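¿Cómo calcular cuánto ha bajado un embalse con imágenes de satélite?
Hoi-yan Hsieh - 11 de octubre de 2026

Quiero comparar la superficie del embalse de Nakberg entre dos años secos. Tengo 3 escenas Landsat, pero en una hay nubes sobre la cola del embalse.
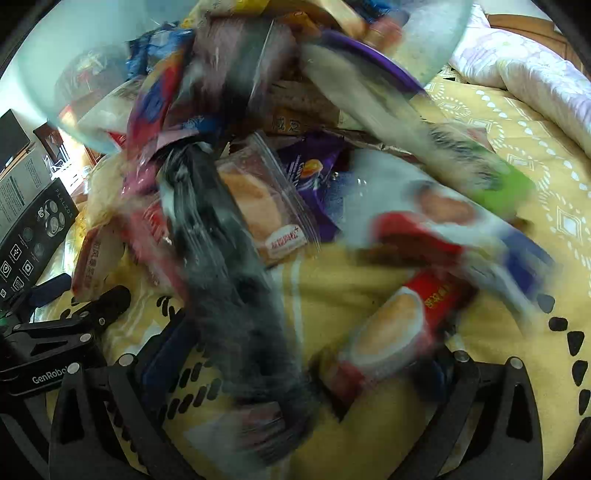

Las otras dos son de noviembre. He probado a contar píxeles de agua y la orilla me sale con muchos huecos. ¿Qué índice conviene usar?

Pak-hei Wei
Usa MNDWI, con la banda verde y el infrarrojo de onda corta. Separa mejor el agua turbia del barro de la orilla. Descarta la escena con nubes - no merece la pena rellenarla. 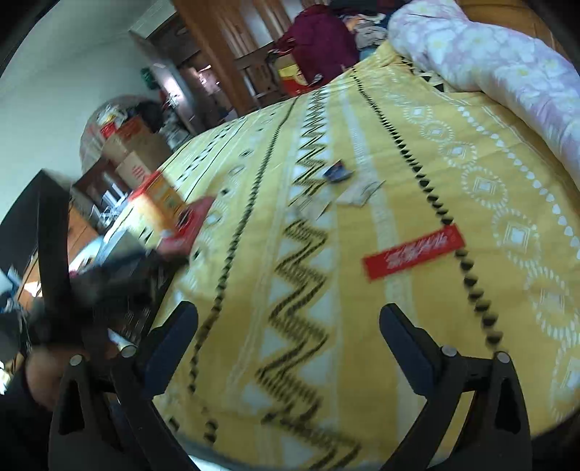

Shuk-fan Poon
De acuerdo con el MNDWI, pero la superficie no te da el volumen. Necesitas la curva cota-volumen del embalse, y a veces el organismo de cuenca la publica. En el de Yuen perdimos 91 hectáreas de lámina y el volumen apenas cambió, porque eran zonas muy someras.

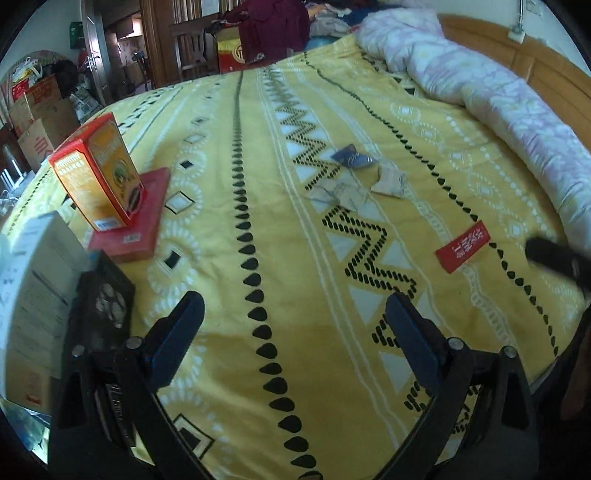 Mira también la fecha de la curva. Si es antigua, los sedimentos habrán reducido la capacidad.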